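Totora hand-held gripper guide
Section 4: Comparing two grippers at the same table

I wrote this after a long week swapping between the Vasseur and Drasum fingertips, so it's the way I do things, and you're welcome to fiddle with it.

1. Charge both grippers and start the Totora controller. Give it 48 seconds to find them (mine's usually quicker, but don't rush it!).

2. Set each gripper to its own channel. I use 4 and 7. If you get code 607, they're sharing one – change either and carry on.

3. Lay out a mix of shapes and textures. I like something plush, something furry, a big plastic jar and a bit of cord, because a smooth hard thing on its own tells you very little about a pad.

Note: A textured tablecloth is fine, wrinkles and all. I leave mine on for the whole comparison so both grippers get the same surface.

4. Open the first gripper and check that the two blue pads face each other across a clear gap. Bring the second one in from the side, hand well underneath.
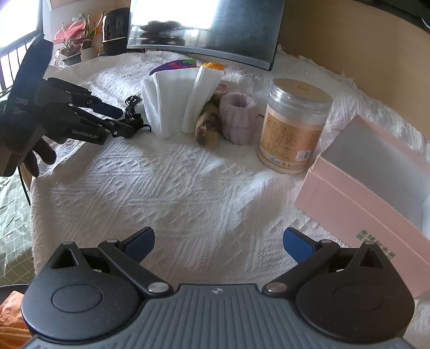

5. Try the cord first with one gripper, then the other. Jot down every slip in your Flolulach log, even the silly ones.

Caution: Keep your fingers out of the link arms, and keep any trailing cable clear of the table edge.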